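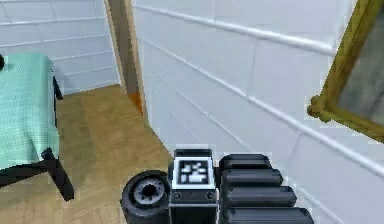

**Two people wanted for a home robot build, Flavonholm workshop**

Stulia is a shared workshop project building a mobile robot with a single gripper, meant for small jobs around a house. Most of the driving is done in simulation at the moment, in furnished rooms with tables, doorways and tiled walls. We need 2 more people from December.

What you would be doing:

- building and furnishing new rooms for the simulator
- driving the simulated gripper through short tasks and logging each run
- helping with wiring and bolting on the real arm, one evening a week

The run log stands at 641 and we want it at 900 before the base gets its new wheels. Of those, 303 still need labels, so expect some desk work early on.

You should be comfortable with basic Python and able to use a hex key without rounding the bolt. Experience with fiducial markers or camera calibration would help. You don't need a degree, and you don't need your own tools – a laptop is enough.

The work is unpaid. Bench space, parts and a key to the Griffiths Street door are covered. Evening sessions start at 6:30 p.m. and finish by 9.

To apply, leave a note in the Stulia box by the front bench, or post in the Cemetti channel on the workshop board. Say what you have built before, even if it never ran, and which evenings you can make.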